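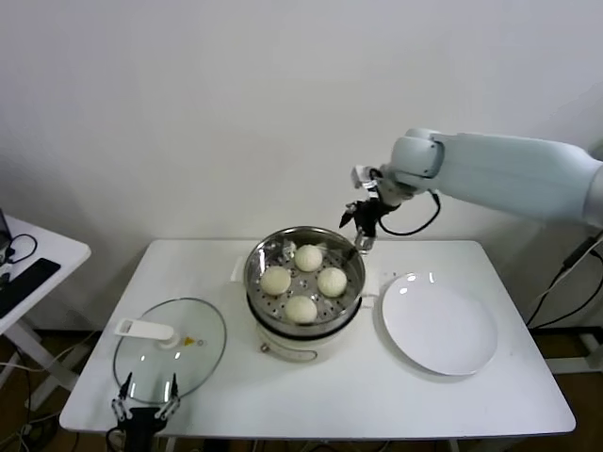
Chapitre 4. Première mise en service et cuisson à la vapeur

Si vous avez suivi le chapitre précédent, votre cuiseur Bania est déballé, rincé et posé à l'endroit où il va vivre. Nous allons maintenant le faire chauffer une première fois à vide, puis passer aux petits pains, qui restent le meilleur apprentissage que nous connaissions. Prenez votre temps ! Une première séance se fait très bien un jeudi après le travail, avec la radio allumée et personne qui attend son dîner.

4.1 Choisir l'emplacement

Posez la base sur une surface plane, stable et capable de supporter un peu d'humidité. Laissez de l'espace au-dessus de l'appareil : la vapeur monte droit et finit par faire gonfler les dessous de placards, surtout dans les cuisines anciennes où le bois a déjà beaucoup vécu. Reculez le cordon pour qu'il ne pende pas devant le plan de travail.

Remarque — Si votre prise se trouve derrière l'appareil, branchez avant de remplir. On évite ainsi de passer le bras au-dessus d'une cuve pleine, et l'on garde ses manches sèches.

4.2 Première chauffe à vide

Cette étape élimine les résidus de fabrication. Elle peut dégager une légère odeur, tout à fait normale, qui disparaît dès la deuxième utilisation.

1. Vérifiez que le bouton est sur la position d'arrêt.
2. Versez 300 ml d'eau froide dans la cuve.
3. Posez le panier vide sur la base et appuyez légèrement sur tout le tour. Il doit reposer bien à plat, sans basculer.
4. Couvrez.
5. Branchez, tournez le bouton sur la position forte et laissez chauffer 12 minutes.
6. Éteignez, débranchez, puis attendez le refroidissement complet avant de vider la cuve.
7. Essuyez la cuve avec un chiffon doux. Un voile blanchâtre au fond vient du calcaire de votre eau (voir 4.7).

ATTENTION : ne faites jamais chauffer la base sans eau. La sécurité thermique coupe l'alimentation, mais elle n'est pas conçue pour servir tous les jours.

4.3 Préparer la pâte

La recette qui suit nous vient de Wanting Tian, qui a mis au point le livret de cuisson de la gamme et qui a eu la gentillesse de refaire ses essais en février, dans une cuisine mal chauffée, pour que les temps de levée soient honnêtes aussi en hiver. Elle donne une pâte souple, facile à travailler, qui pardonne beaucoup.

Il vous faut : 300 g de farine de blé à faible teneur en protéines, de l'eau tiède, une cuillère à café de levure sèche, deux cuillères à soupe de sucre et une cuillère à soupe d'huile neutre.

1. Délayez la levure et le sucre dans un peu d'eau tiède et laissez mousser cinq minutes.
2. Versez sur la farine, mélangez à la baguette ou à la fourchette, puis ajoutez l'huile. Complétez avec de l'eau, cuillère après cuillère, jusqu'à ce qu'il ne reste plus de farine sèche dans le saladier.
3. Pétrissez dix bonnes minutes. La pâte doit devenir lisse comme un lobe d'oreille (l'image est de Wanting, et nous n'avons pas trouvé mieux !).
4. Couvrez d'un linge humide et laissez doubler de volume.
5. Dégazez, divisez en pâtons égaux et boulez-les bien serré, la soudure en dessous.
6. Posez chaque pâton sur un petit carré de papier cuisson et laissez reposer encore un quart d'heure.

Remarque — Une farine à pain ordinaire convient aussi, mais la mie sera plus élastique et légèrement plus grise. Si vous aimez mâcher, c'est peut-être même celle que vous préférerez.

4.4 Garnir le panier

1. Versez l'eau froide dans la cuve jusqu'au repère, sans le dépasser. Trop haute, l'eau bouillonne à travers les trous et détrempe le dessous des pains.
2. Remettez le panier en place.
3. Disposez les pâtons en laissant deux doigts entre eux et un doigt le long de la paroi. Ils gonflent nettement, et ceux qui se touchent s'arrachent la peau quand on les sépare.
4. Couvrez, puis seulement alors mettez en marche. 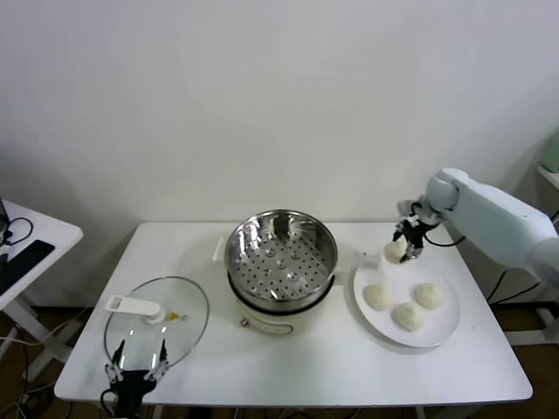
Veillez à laisser passer la vapeur entre les papiers. Un grand disque de papier qui couvre tout le fond semble plus commode, mais il étouffe la cuisson, et l'on se retrouve avec des pains cuits sur le dessus et pâteux en dessous. Si vous tenez au disque, percez-le largement à l'aide d'une brochette. Les feuilles de chou font merveille elles aussi, et elles se mangent ensuite avec un filet de sauce soja.

4.5 Cuire

1. Tournez le bouton sur la position forte.
2. Comptez 14 minutes à partir du moment où la vapeur s'échappe franchement. Un minuteur de cuisine vaut mieux qu'un coup d'œil à l'horloge.
3. Ne soulevez pas le couvercle pendant la cuisson, même si la curiosité vous travaille.
4. Éteignez et laissez reposer trois minutes, toujours couvert. Une ouverture trop rapide fait retomber les pains et leur donne cette surface fripée que tous les débutants connaissent.
5. Soulevez le couvercle en l'inclinant à l'opposé de vous, pour que l'eau de condensation retombe du côté du mur.
6. Sortez les pains avec une pince ou une spatule fine et servez sans tarder.

ATTENTION : la vapeur brûle plus vite que l'eau. Gardez le visage et les avant-bras en retrait, éloignez les enfants et portez des gants secs — un torchon mouillé conduit la chaleur et ne protège presque plus.

4.6 Si le résultat vous déçoit

Pains ridés : l'appareil a été ouvert trop tôt, ou la pâte a trop levé. Raccourcissez le second repos.

Pains jaunâtres ou tachetés : la levure était mal dissoute. Délayez-la plus longuement la prochaine fois.

Dessus mouillé : nouez un linge fin autour du couvercle, coins relevés, pour absorber les gouttes. Attachez bien les coins, loin de la base.

L'appareil s'arrête en cours de cuisson : la cuve est sans doute à sec. Débranchez, laissez refroidir, remplissez, puis recommencez. Si l'arrêt se répète avec de l'eau en quantité suffisante, n'ouvrez pas la base et adressez-vous à l'atelier Karamanlidis, qui assure les réparations de toute la gamme. Berwyn Dafis y tient la permanence téléphonique et aime qu'on lui lise la référence inscrite sous l'appareil avant de lui raconter le reste.

4.7 Nettoyage et détartrage

Après chaque usage, débranchez et laissez refroidir. Lavez le panier et le couvercle à l'eau chaude avec un peu de liquide vaisselle. Une petite brosse souple, passée par en dessous, débouche les trous mieux que n'importe quelle éponge. La base ne va ni sous le robinet ni au lave-vaisselle.

Pour le calcaire, versez dans la cuve un mélange d'eau et de vinaigre blanc à parts égales, laissez agir une heure à froid, videz et rincez deux fois. En région d'eau dure, faites-le une fois par mois.

Rangez le panier retourné sur un linge jusqu'à ce qu'il soit parfaitement sec, puis remettez-le sur la base, couvercle entrouvert. Les durées de cuisson pour les légumes, le poisson et les raviolis se trouvent au chapitre 5.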